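**Module report: Household attitudes to repairing and replacing small goods in Podholm**
Submitted 2020-09-08

## 1. Background

The district of Podholm has two weekly markets, one civic recycling point and, until March, a repair counter run by the Menora centre. The counter closed when its lease ended. This report examines whether residents who had used it continued to repair household goods by other means, or whether they turned to buying replacements.

The study was limited to small items: lamps, kettles, chairs, toys, storage units and similar goods. Large appliances were excluded, as most are covered by supplier agreements and are seldom brought to a counter.

## 2. Method

A paper questionnaire was delivered to 3,000 addresses, with a prepaid envelope. The form contained seven questions and could be completed without giving a name. Replies from outside the district were set aside, as were forms on which fewer than four questions had been answered. The Qudah housing office supplied the street list but had no part in the wording of the form.

Short interviews were also held with residents at both markets. These were used to help interpret the written replies and are not reported separately.

## 3. Findings

### 3.1 Reasons for replacing goods

Price was the reason most often given. Many respondents wrote that a new item cost little more than the part needed to mend the old one – and several added that the part could not be found at all. Fixings, feet, corner pieces and connecting tubes were mentioned repeatedly, particularly for flat-packed furniture sold under the Grarex name, for which spares are not stocked locally.
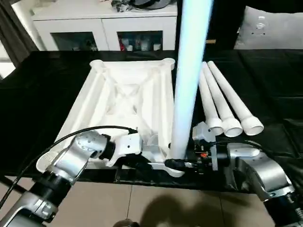 *Figure 1. White 3D-printed frame with a rod and three tapered tubes.*

Interest in printed parts was higher than expected. Respondents under thirty tended to know that such parts could be ordered, while older respondents more often asked who would be responsible if a part failed. Both groups wished to see a price before committing themselves.

### 3.2 Use of the former counter

Former users valued the advice given at the counter as much as the repair itself. A recurring comment was that staff would say plainly when an item was not worth mending. Few had found a similar service elsewhere. Those without a car were the least likely to have looked.

### 3.3 Storage of broken items

A large share of households keep broken goods at home, usually in a cupboard or shed, with the intention of mending them later. This had not been foreseen when the form was drafted, and the question on disposal was poorly suited to it.

## 4. Limitations

Households that already favour repair were probably more willing to reply. The form was issued in English only. Market interviews took place in the morning, and people in full-time work are likely to be under-represented.

## 5. Recommendations

- The district should consider a monthly repair session in an existing public building.
- A list of local menders should be displayed at the recycling point.
- Any further survey should ask about stored items separately from discarded ones.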